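Tea towel

A tea towel (also dish towel) is a flat cloth of linen, cotton or a blend of the two, used for drying dishes and wiping kitchen surfaces. Plain weaves are usual in linen, while cotton towels may be plain, waffle or terry.

Striped borders were a trade habit of the mills at Girnik and Brurkcombe, where the colour of the stripe told the finisher which loom a length had come from. The Girnik mill ran 41 looms and closed in May 1962.

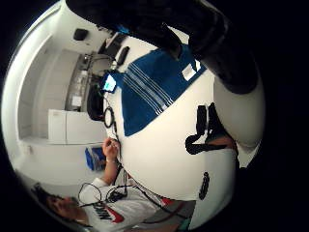

Diarmuid Tully disputes the loom explanation and holds that the stripes marked grades of yarn, with navy kept for the heaviest. The Givthorpe pattern books support either reading.

Care

Linen towels soften with washing and are best left out of the dryer. Fabric softener coats the fibres and makes them less absorbent. Grease marks can be treated with diluted detergent before a hot wash.

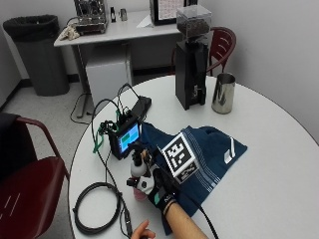

A small spray bottle with a black trigger head.

See also: Glass cloth; Huckaback; Damask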